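What I Learned Coding Every Corner Kick of a Soccer Season
Student project report, sports analysis elective

5 min read

So my project was about corner kicks, and I picked it because I've been yelling about them from the bleachers for years. My team is Quiambao, who play in the same regional league as Jurnaria and Skera, and every time we win a corner the whole stand gets up like a goal is coming. I wanted to know if we should bother getting up.

I used the full match recordings that the league puts online. I watched every Quiambao home game and wrote down each corner in a spreadsheet: which side it came from, whether it was short or crossed in, near post or far post, who touched it first (us or them), and what happened in the next few seconds. My rule was that a goal counted if it came before the defense got the ball out of the box and kept it out. I changed that rule twice in the first week and had to go back and redo the early games, which was not fun. Write your rules down before you start watching!

The first surprise was how many of our corners were short ones. I would have sworn we crossed everything. We took 44 corners that I could see clearly on the recordings, and 17 of them were played short. The rest went straight into the box, mostly to the near post, where a defender headed them away and everybody sat back down.

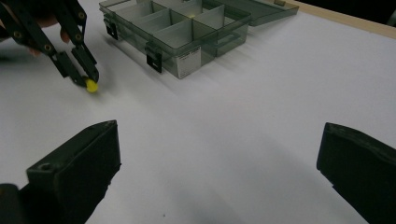 Yellow ball held in the jaws of the gripper, over the white tabletop.

Now the goals. We scored 4 times from those corners, and 2 of those came from short ones. I got very excited about this and wrote a whole page on how short corners are secretly better, and then my teacher pointed out (nicely) that with so few goals, one lucky bounce would change the whole story. She's right. One of them went in off a Skera defender's knee. I deleted most of the page, but I kept the part about first touches, which I think holds up better.

A first touch is just who gets to the ball first after it's kicked. On the crossed corners we mostly lost it. On the short ones we nearly always kept the ball for at least one more pass, and even when no shot came we usually still had it near their box. I know that doesn't sound like much. But if you watch the Jurnaria game, they cleared a near-post cross and were shooting at our end before our center backs had turned around. I watched that one several times and it hurt every time.

I also looked at where our players stood. Early in the season we left one player back on the halfway line, and by spring it was usually two. I can't prove that's because of the Jurnaria game — maybe the coach just had more defenders healthy — but I like to think somebody on the staff was as annoyed as I was.

The hardest part was the camera work on the recordings. At the Girance end of the stadium (that's what we call it, after the old sponsor sign) the picture often cuts to the bench or the crowd and comes back after the kick is already in the air. I left those corners out completely. That means my numbers lean toward the other end, and if we play differently in one direction, I'd have missed it.
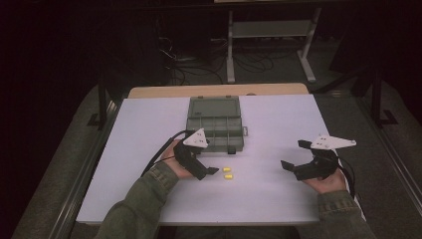 Divided plastic organizer box on the tabletop, lid folded back.

If I did this again I'd add the away games, and I'd get a friend to code a few matches without seeing my sheet so we could compare. I found some real disagreements between me in February and me in April about what "near post" means. I'd also write down the score at the time of each corner. I have a feeling we go short when we're ahead and want to waste time, and cross it when we're behind and panicking, and that could explain a lot of what I found.

I still stand up for every corner, by the way. My dad says I look less hopeful doing it now.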